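대중음악 산업의 이해
9주차 강의노트: 컴백이라는 상품

지난주에 음반 유통을 하다 말았으니 거기서 이어 갑니다. 프린트를 잃어버린 사람은 옆 사람 것을 보세요. 다시 뽑아 주지 않습니다.

1. 공백기의 값

그룹이 활동을 쉬는 동안에도 비용은 나갑니다. 연습실 임대료, 숙소, 보컬 레슨, 그리고 "곧 돌아온다"는 말을 대신 해 줄 홍보 인력까지. 기획사 Fillach의 4인조 Ploden은 정규 2집을 내기까지 533일을 쉬었습니다. 보도자료에는 '음악적 성숙의 시간'이라고 적혔고, 회계 장부에는 그냥 비용으로 적혔습니다. 둘 다 맞는 기록입니다.

공백기가 길어지면 팬덤은 빈칸을 스스로 채웁니다. 멤버의 머리 색 하나로 타이틀곡 장르까지 예측하는 글이 올라오고, 가끔 맞습니다. 회사 입장에서는 돈 안 드는 티저입니다.

2. 티저 일정표 읽기

요즘 일정표는 앨범보다 먼저 공개되고, 때로는 앨범보다 공들여 만듭니다. 순서는 대체로 로고, 콘셉트 사진, 수록곡 목록, 하이라이트 메들리, 뮤직비디오 예고편입니다. 예고편의 예고편도 있습니다. 수업에서 두 번 틀었는데도 예고편인지 본편인지 의견이 갈렸습니다.

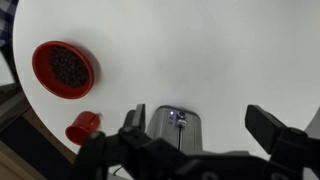
빨간 그릇에 담긴 원두와 옆으로 누운 작은 빨간 컵

3. 타이틀곡은 누가 고르는가

원칙적으로는 A&R 부서가 고릅니다. Fillach의 경우 후보곡을 블라인드로 들려주고 점수를 매겼는데, 1위 곡은 5번 트랙으로 갔습니다. 타이틀은 안무가 먼저 나온 곡이 가져갔고요. 후렴에서 제목을 몇 번 부르는지도 따집니다. 가사의 깊이는 그다음, 시간이 남으면 봅니다.

Ploden의 8월 컴백곡 'Prerka'는 제목의 뜻이 끝내 발표되지 않았습니다. 인터뷰마다 멤버들의 설명이 달랐고, 해석 영상만 늘었습니다. 뜻이 없는 제목은 번역할 필요가 없어 해외 유통에도 편합니다.

4. 초동과 그 이후

초동은 발매 첫 주 판매량입니다. 반면 공연장 Tanner홀의 쇼케이스 좌석은 3014석으로 고정되어 있으니 아무리 팔아도 더 늘지 않습니다. 음반은 한 사람이 여러 장 살 수 있지만 의자에는 한 사람만 앉는다는 점, 시험에 나옵니다. 두 숫자를 나란히 놓고 '팬 규모'라고 쓰면 감점합니다.

과제
최근 컴백한 그룹 하나를 골라 티저 일정표를 표로 정리하고, 각 항목이 누구를 겨냥했는지 두 문장씩 쓸 것. 본인이 팬인 그룹도 괜찮습니다만 '레전드'라는 단어는 한 번만 허용합니다.
제출 마감: 2018년 12월 21일, 강의실 앞 상자

다음 시간에는 음악방송 순위 산정 방식을 봅니다. 계산기를 가져오세요.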